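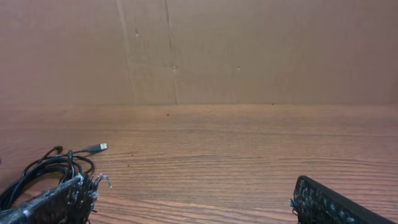
Cardboard backdrop standing on the tabletop, cable at lower left.

Nerkico Tabletop Backdrops
README and data card
Release 2, dated Friday, July 3, 2026

Summary

Nerkico is a collection of 632 still pictures of plain working surfaces with an upright cardboard panel behind them. It was put together in Plundolbridge for testing surface matching, edge finding and background removal on ordinary materials. Most of the collection shows a tabletop and a panel with few or no objects in view. A smaller part includes everyday items left on the table, such as cables, tape and folded cloth.

The set is meant for people who need backgrounds with real wear in them. Printed backdrops and rendered textures are too clean for this work: a fold in a cardboard panel gives a weak vertical edge, wood grain gives many weak horizontal ones, and small marks on either surface are easily taken for objects.

Contents

pictures/ – 632 files, one folder per session
notes/session.csv – one row per session: table, panel, lamp setting, remarks
notes/surface.csv – one row per picture: surface labels
notes/marks.csv – one row per labelled mark or particle
splits/ – lists for tuning and for testing
CHANGES.txt
LICENCE.txt

There are 12 sessions. Folder names give the table name followed by the session number. Leading zeros are kept, so the folders sort correctly in any file browser.

Tables and panels

Two tables were used. Tritudby has a warm reddish-brown top with strong grain. Pollock is a paler top with little visible grain, and is the easier of the two for edge finding. The labels record both as "wood-look". No attempt is made to separate solid wood from laminate or veneer, as this cannot be settled from the pictures alone.

The panels are brown cardboard, unpainted and uncoated. They were stood upright at the back of the table. Creases were left as they were and the panels were not pressed flat between sessions. A panel turned round between sessions is given a new panel number, so the same sheet may appear under two numbers. The remarks column says so where it was written down at the time.

Surface labels

panel_tone: tan, pinkish-tan, grey-tan
crease_main: yes / no. A dark line running most of the height of the panel.
crease_faint: yes / no. A paler or less distinct vertical band.
join_line: straight, nearly straight, bowed. The line where panel and table meet.
grain: none, fine, strong
haze_back: yes / no. Lighter, softer tone on the table near the panel.
item: none, cable, tape, cloth, other

crease_main covers both folds and joints between two sections of card. Early drafts had separate values for these, but two passes over the same pictures gave different answers too often for the split to be of use. A wavy line still counts as a crease if it can be followed from end to end.

The picture at the top of this file has crease_main yes, crease_faint yes, join_line nearly straight, grain strong, haze_back yes and item cable. The cable is black and loosely coiled.

Marks and particles

marks.csv separates things on the panel from things on the table. A mark is a speck, scuff, dent or small hole in the card. A particle is a speck of debris on the table. Causes are not recorded: a staple hole and a puncture look much the same at this size, and both are entered as "mark".

A particle lying where the table meets the panel is entered once, as a particle, with at_join set to yes. The tone column has three values, dark, light and unclear. Grain lines are never entered, however dark. Positions are given as coarse areas (upper left, lower right and so on) and are not suitable for scoring at pixel level.

Preparation

Tables were wiped before the first picture of a session and then left alone until the last. Debris that settled in between was not removed, and none was removed from the pictures afterwards. No retouching, sharpening or colour correction was applied. Files that were badly blurred throughout were dropped before numbering, so there are no gaps in the sequence.

Splits

Sessions 1 to 7 are for tuning and the remainder are for testing. The split is by session and should be kept that way. Pictures within a session share a panel and often the same marks – mixing them across the split gives scores that are much too high.

Known problems

Tritudby appears more often than Pollock. Results should be given per table as well as overall.

panel_tone depends on the lamp. The same panel may be tan in one session and pinkish-tan in another.

Cable loops that run out of view are labelled cable without any note of how much is hidden.

haze_back was added late and has been checked for the test sessions only.

Not suitable for

Identifying wood species or board grade. Measuring real sizes – there is no scale in any picture. Judging the condition of cardboard for packing or reuse.

Changes

Release 2: haze_back added; at_join added to marks.csv; fold and joint merged into crease_main; session remarks corrected for spelling.
Release 1 (March): first version, surface labels only.

Corrections

Send the file name, the column and the value you think is right. Label corrections are held for the next release and listed in CHANGES.txt. Picture files are not replaced within a release.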